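Oct 17, 2022 — regional visitor & farm working group, regular meeting

Started late, projector again. Quorum ok. Agenda accepted as sent, item 6 moved up because the Lasis people had to catch the bus.

**1. Last minutes**

Approved. One fix: the walking trail sign at the lower bridge is the town's job, not the county's. Changed in the file.

**2. Lasis guesthouse network**

Member houses now 33, two new ones up the valley. Both are farmhouses with rooms over the old packing shed, both want to be listed before the spring season. Inspection sheets came back fine except smoke alarms in one of them, owner has ordered.

Talked a long time about the bedding standard. Old rule says white only. Several houses have been using cream or patterned covers for years and guests don't complain. Proposal: drop the color rule, keep the rule on clean linens per stay and a spare blanket in the closet. Also agreed that beds get changed on departure day where possible, next morning at the latest. Passed, one against.
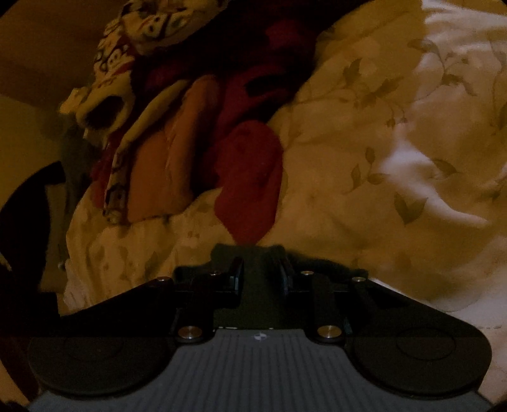 Anar objected that the color rule was never the problem, the laundry pickup is. The truck comes up the valley twice a week and the upper houses sit with full bags all weekend. Wants pickup sorted before any new houses get listed, otherwise the houses at the end of the road pay for everybody else. Noted. Others felt listing should go ahead and pickup handled in parallel. No vote on this, goes to next meeting with prices.

**3. Pear and plum season**

Short item. Pears done, plums finished early. Hail in one corner of the lower orchards, rest fine. Roadside stand sold out most weekends. Growers ask again for a turnout on the main road so cars stop parking on the shoulder — letter to the road office, third one.

Drying room: 2 dryers running, the older one needs a belt. Clornico quote came in for repair, and for a replacement. Repair accepted. Replacement price to be looked at again in April when the grant window opens.

Label question for the dried fruit still open. Weight has to be on the front. Current stock can be sold thru as is, new print run gets the corrected label.

**4. Trail counter**

Counter at the upper trailhead shows 2321 passes for the season. Counts both directions so can't be read as visitors. Battery was dead for part of July, so the number is low anyway. Agreed to use it only to compare with next year, and not in the brochure. Somebody already put it in the brochure draft, take it out.

Overlook platform: boards on the east side soft, taped off. Town crew has it on the list. Need a date from them — ask again in writing.

**5. Bus**

Winter timetable is out. Last bus from the coast now leaves before the late train gets in, so guests coming by train on a Friday are stuck. Options:

- ask the operator to hold the bus (tried, no)
- shared taxi from the station, houses split the cost
- tell guests to take the earlier train

Houses will try the shared taxi till the end of the year. Sign up by email, put down which nights. Note goes on the booking page under "getting here".

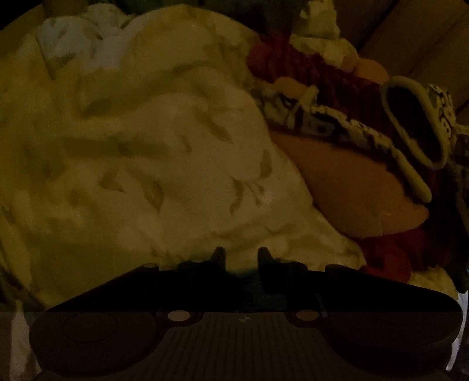
*Cream bedding with leaf pattern*

**6. Kröger campsite (taken after item 1)**

Kröger wants to extend the tent field toward the river. Flood line runs right thru the middle of the new part. Planning office says tents ok in summer, no fixed structures, no power posts. Group has no objection as long as the footpath along the bank stays open. Neighbors want quiet hours written into the permit, ten to seven. Supported.

Water hookup still unclear. The old line serves the orchards first in dry months and that has to stay so. Kröger to send a drawing.

**7. Any other business**

- Harvest supper: hall is booked, tables need to come from the school. Need people with trailers.
- Map reprint: corrections in by the end of the month. The spring is in the wrong place again.
- Key to the info kiosk missing, whoever has it please bring it back.
- Brochure translation, second quote recieved, cheaper but slower. Go with it.

**To do**

- laundry pickup prices, upper and lower route
- letter to road office
- belt order to Clornico
- take counter number out of brochure
- taxi sign-up sheet

Closed 9:40. Next meeting same room, date by email.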